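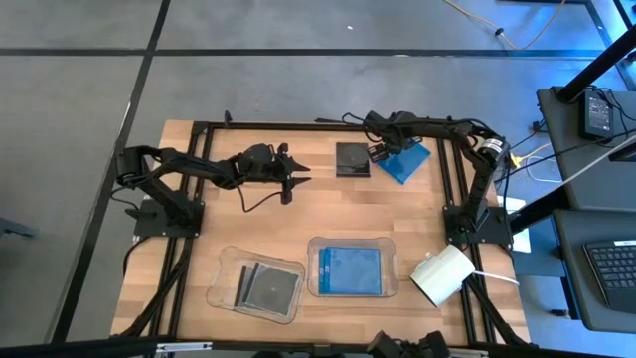
Garba Okonkwo asks whether a disc case with no insert should be sorted by color or by contents. By contents, where the disc can be read through the lid without opening the case. Color is the fallback, and it is recorded as such in the log.

Unit 2: Sorting cased discs into open bins
Notes by Modupe Olaniyan, Cinham Media Store. Revised 11/08/2025.

1. Material

The Siststead deposit came in as 793 cased discs, of which 39 have no insert and no spine label. These notes cover the 39 only. The labeled cases follow the Haruna list and were dealt with in Unit 1.

Case types are entered by shell: clear, black or colored. A clear jewel case and a colored case differ in edge profile as well as tint, and should not share a stack. Mixed stacks slide when the bin is carried.

2. Surface check

Lay the case flat on the table, lid up. Glossy lids reflect whatever stands over them, and a reflection is easily read as a scratch. Turn the case a quarter turn and look again. A mark that turns with the case is on the case; a mark that stays put is a reflection. Enter scratches longer than the hinge as S, shorter ones as s.

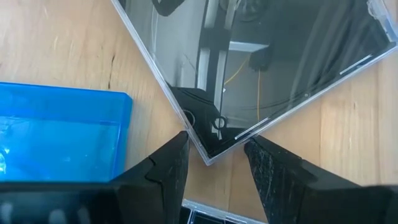 3. Loading the bins

One shell type per bin. Lay cases flat to start the bottom layer, then stand the rest on edge once the floor is covered — lids all facing the same wall. Stop below the handle openings. Do not press down to gain space.

Cases that overlap on the bottom layer are lifted out and laid again before anything goes on top.

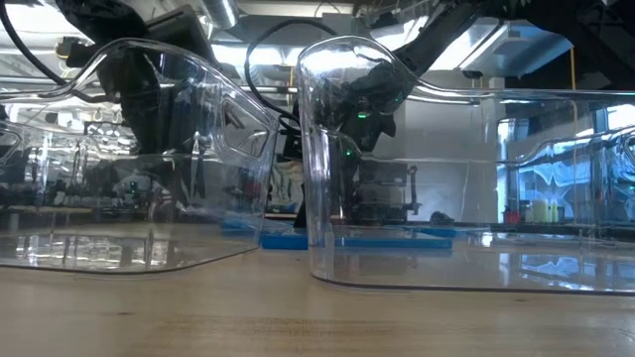
Bin choice at Cinham is settled by the Feturau shelving, which has a clear height of 900 mm and takes two bins per level. Opaque crates were used until August and are being withdrawn. Clear plastic has its own limit: ridged walls like those on these bins bend the outline of anything behind them, so a spine should never be read through the side. Read it from above, over the rim. Shelf labels go on the shelf edge, and the bin number is written on a card placed inside, face up.

For the next session, read the Haruna list, section 2, and bring the log sheet.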